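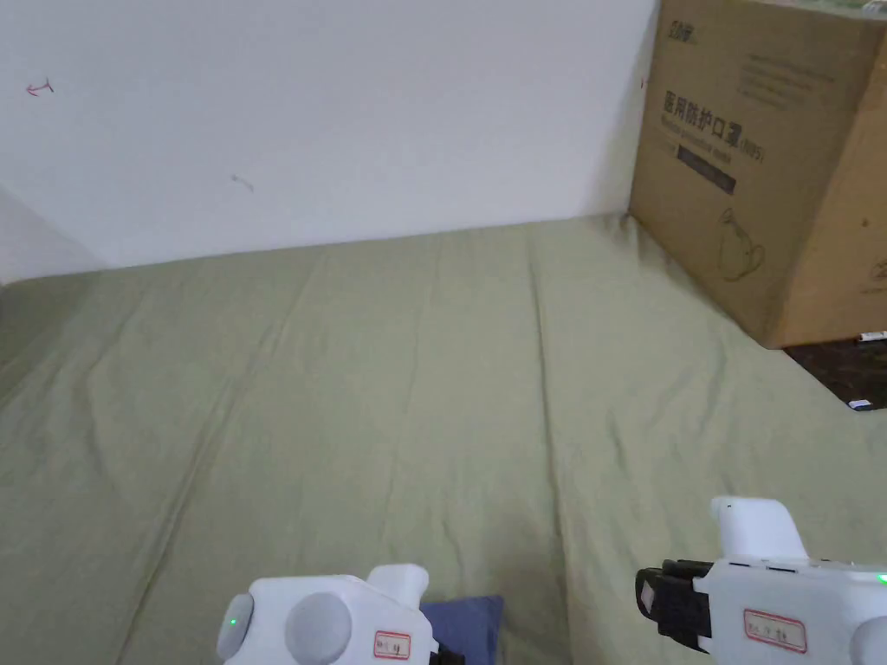 Tracking drift and rejected episodes, two hand-held grippers, cloth folding

Posted in: Data collection / Manipulation
Asked by Angelica Soriano, July 19, 2024

I am collecting two-handed cloth folding demonstrations with a pair of hand-held grippers. Each gripper has its own wide-angle camera, and there is a head camera as well. Gripper pose is recovered offline from the gripper video plus the inertial data, using Zesden with default settings. Training is in Ellum.

The work area is a fabric sheet up against a plain white wall. I start with the cloth laid out at a random angle, fold it in half twice, release, and back both grippers away. The target is 3,000 episodes.

After the first 848 recorded episodes the pose step has rejected 200. Most of the rejected ones fail in one of two places:

1. The approach, when both grippers are held level and pointing toward the wall.
2. The second fold, when one gripper is close to the cloth and moving slowly.

In the second case the failure is not always flagged. The pose slides by a few centimeters while the fingers are closed, then snaps back on release. I only found it by overlaying the two trajectories and seeing the fingers pass through each other.

The head camera is not used for pose, only for review. Lighting is constant. Shutter is fixed. I calibrated both lenses before starting and again after I saw the rejections, and the values did not move enough to matter.

Is this a settings problem in Zesden, or do I need to change the work area? If I change the work area, can the episodes I already have be kept in the same training set?

Liya Negash

Mostly the work area. Plain wall plus plain sheet gives the tracker very little to hold on to. Creases in fabric do produce features, but they move when you pull on the cloth, and the tracker has no way of knowing that. During your second fold the closest and sharpest features in view are on the thing being manipulated. The tracker locks on to them, assumes they are fixed, and moves the gripper instead. The snap on release is the map winning again once the cloth leaves the center of the view.

Look at one gripper view during a grasp and ask what in it is both rigid and textured. 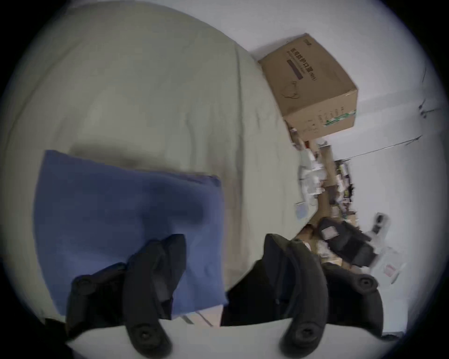
Gripper camera with the left finger pressed onto the blue cloth. Most of the view is fabric or wall; the printed carton is in the upper right, with the cluttered strip below it along the right side.

In a view like that, nearly everything useful sits on one side. The print on the carton is good texture: large characters, a dark bar, a line drawing. The clutter is good too, as long as it stays still during the episode. The opposite half is fabric. Rotate the wrist and the good side can leave the view, and then you are running on inertial data and wrinkles.

What I would change, in this order:

Put texture on the wall. Printed sheets with irregular patterns, taped flat, at two or three heights. Avoid repeating grids, which give you false matches. A small mark here and there will do nothing for you at these distances.

Put rigid texture on both sides of the cloth. A second carton on the opposite side is enough. Weigh it down if it stands on the sheet, because pulling the sheet will shift it.

Mask the fingers and the lower part of the gripper image before tracking. They are fixed relative to the camera, so every feature on them argues for zero motion. Zesden accepts a static mask per camera. Draw it once with the fingers open and once with them closed, and use the union of the two.

Start each session with a mapping pass. Walk one gripper slowly through the whole volume with the cloth already down, 40 seconds is plenty, and localize all the episodes in that session against the map. If anything on the side gets moved, make a new map. With the default settings every episode builds its own map from nothing, and short episodes do not have time to close a loop.

On the existing data: rerun the 200 with the mask before throwing them out. In my case the mask alone recovered a good share of the rejections on the approach. It did less for the slow close-range drift.

For the unflagged drift, compute the distance between the two gripper poses whenever both are closed on the same edge. It should change slowly. If it jumps on release, cut the episode. Run that check on everything that passed, too.

Comment by Angelica Soriano

Is one map shared by both grippers, or one map each?

Comment by Liya Negash

One, shared. If each gripper has its own map you then need the transform between them, and that is where the fingers-through-each-other error gets in.

tranitberg_lab

had the same thing, switched to markers on the sheet corners and it went away. just use markers

Comment by Liya Negash

Markers on the sheet are risky for this task. The sheet moves when the cloth is dragged. Put them on the wall or on a board. They also need to come and go between sessions, or the policy may learn to use them for the starting angle.

M. Okerlund

The answer from Liya covers tracking. A few points on whether the old and new episodes can be mixed.

If the policy input is gripper images plus relative motion, then background changes between batches are harmless and usually helpful. You will want more than one background by the time you reach 3,000 anyway. Change the sheet color at least once. Change the cloth more often than that – different size, different weight, different color. A set in which the cloth is always the same blue on the same green tends to give a policy that segments on color.

If you feed absolute poses, do not mix batches without aligning them to a common origin first. Ellum will load them without complaint and the loss curve will look normal.

Keep a session ID on every episode and split train and validation by session. Splitting by episode lets near-identical backgrounds into both sides, and the validation number becomes useless.

Label the grippers left and right physically and check the label against the stream name in the first second of each recording. A swapped pair passes every automatic check I have written.

Comment by Angelica Soriano

Mask applied and rerun: 40 episodes still rejected out of the 200. The distance check also removed a few that had passed. I will add the wall texture and the shared map before recording more, and post the August numbers under this thread.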